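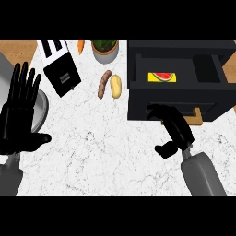
Figura 1. Vista simulada del puesto de encimera, con ambas manos del robot y el mueble negro con cajón.

2. Planificación del puesto y del presupuesto

Complete esta sección antes de enviar el pedido a Clasville. Los cambios de configuración posteriores a la confirmación se facturan aparte.

2.1 Definir el puesto

1. Anote las tareas previstas y los objetos que se van a manipular. Incluya los aparatos que quedarán fijos sobre la encimera, como la tostadora de la figura 1.
2. Mida la encimera y los muebles. Introduzca las medidas en el simulador Ballari.
3. Ejecute cada tarea al menos 20 veces en simulación con las dos manos montadas.
4. Si una tarea requiere abrir cajones, indíquelo en la hoja de pedido. La mano de cuatro dedos y pulgar se presupuesta por unidad — izquierda y derecha llevan referencias distintas.

Nota: la licencia de Ballari cuesta 988 euros al año por puesto y no está incluida en el precio de los brazos.

2.2 Preparar el presupuesto

1. Separe en partidas distintas los brazos, las manos, la licencia y la instalación.
2. Reserve alrededor del 30 % del total para repuestos y formación.
3. Solicite a Dasuditz el contrato de mantenimiento. La oferta es válida durante 4 semanas.

PRECAUCIÓN: no encargue la encimera definitiva hasta validar el alcance de ambos brazos. La simulación no sustituye la comprobación de carga del soporte.

Para puestos con más de un mueble, consulte el anexo Coughlan.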